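Kamran Bagheri left his desk job in May and has been baking for the Steston market ever since. We caught him between batches. Not much time to talk.

"I did 860 rolls last month, all from home," he says. Flour orders come from Holtach, usually late. Rent on the stall went up — again — and he's not happy about it. "I put 2,000 pounds in at the start. Havent seen it back yet."

Would he take a shop? Maybe. He's looked at 3, liked one. 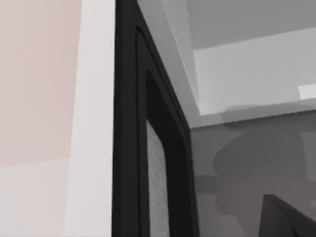
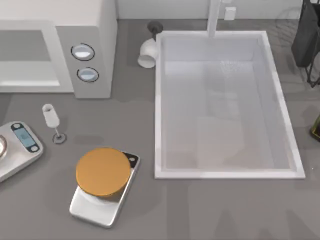
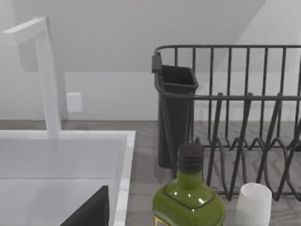 "My wife wants me to do the rye every week," he says. "It sells out by ten but it's a pain to make, so we'll see." The seeded loaf stays. The fruit one is going — too many left over. Then teh timer goes and he's off.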